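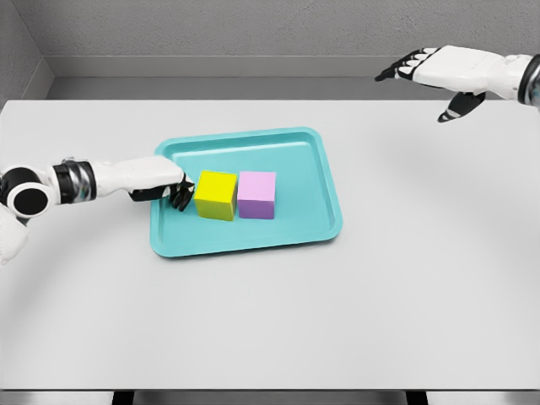 3. Setting up and maintaining the simulated cell

3.1 Layout

All the trials reported in this paper were run in one simulated cell, which we call Drerusetti. It was built as a copy of the bench at our Greltuvville laboratory so that a change could be tried on the model before it was made on the real arms. The cell holds a two-armed robot with jointed hands, a flat white table, a tray with a raised rim and two cubes of different colours. Figure 1 shows the cell with the left hand at the yellow cube and the right hand held clear of the tray.

Figure 1. The Drerusetti cell. Left hand at the yellow cube, right hand open and raised, both cubes in the tray.

The table is fixed in the world and is never moved between trials. The tray is free to slide. We tried fixing it in an early version, and the results were too kind to the controller: a hand could lean on the rim without any penalty. With a free tray, a heavy touch on the rim shifts the tray and the cubes with it, and the trial is marked as disturbed.

The tray is turned by a small random angle at each reset. The cubes start side by side near the middle of its floor, with a narrow gap between them. The gap matters more than we expected. If it is closed completely, the solver treats the two faces as being in contact from the first step, and a push on one cube sends a small jolt through the other before the hand has arrived.

3.2 Resting the idle arm

Only one arm works on the tray at a time. The other is sent to a waiting pose, raised over the table and well away from the tray, with the hand open. In the first version of the cell the idle arm waited lower, beside the tray, and the path planner spent much of its time finding ways round it. Raising the waiting pose removed most of these detours. It also made faults easier to see, as a drooping arm stands out at once against the plain wall behind.

The waiting pose is stored as joint angles. An earlier file stored it as a hand position, and the elbow could then settle in either of 2 ways depending on where the arm had come from. Anyone rebuilding the cell should check this file first.

3.3 Contact settings

Most of the upkeep of the cell concerns contact between the fingers and the cubes. The fingers are modelled with simple shapes that sit slightly inside the visible surface. A finger can therefore look as though it is touching a cube a moment before the solver reports any force. We judge contact from the reported force only, and never from the rendered view.

Friction is set separately for three pairs: finger and cube, cube and tray, tray and table. The first two were matched to pull tests on the real bench. The third was set by hand – we had no good way of measuring it at the time – and was raised until the tray stayed still under a light brush from the fingertips.

3.4 Routine checks

The cell is checked before each batch of trials. The check takes 7 minutes and has the same order every time:

Load the cell and let it run with both arms still. The cubes must not creep across the tray floor.
Send each arm to its waiting pose and back, and compare the joint readings with the stored file.
Close and open each hand fully with nothing in it.
Lower the left hand over the near rim of the tray until a force is reported, and record the height.
Push the left-hand cube lightly and confirm that the tray does not move.

If the height in the fourth step has changed since the last check, the hand model has usually been reloaded with the wrong offset. This happened twice during the work, both times after an update to Dredent, the package we use to convert the arm drawings. The offset is now written into the cell file itself and is no longer read from the converter.

3.5 A fault in the left wrist

Over the whole study we ran 887 trials. The first 243 were thrown away and are not counted in the results. In these trials the left wrist turned slightly too far at the end of each reach, and the fingers came down at a slant on the side of the cube. Grasps still succeeded often enough that the fault was missed for some weeks. It came to light in August, when the same reach was run on the right arm as a mirror image and gave a cleaner contact.

The cause was a joint limit copied from the right arm with its sign unchanged. We corrected the limit, reran the routine check and added a mirror test, in which each arm makes the same short reach on its own side and the final wrist angles are compared. The mirror test is run after any edit to the arm files.

3.6 What the cell does not cover

The model has no cable drag and no wear in the finger joints. Both are present on the real bench, and the Ogunleye mounts used there also flex a little under load. We made no attempt to add these effects. The results in Section 4 should be read with this in mind, above all those for the longer reaches, where the flex in the mounts is greatest.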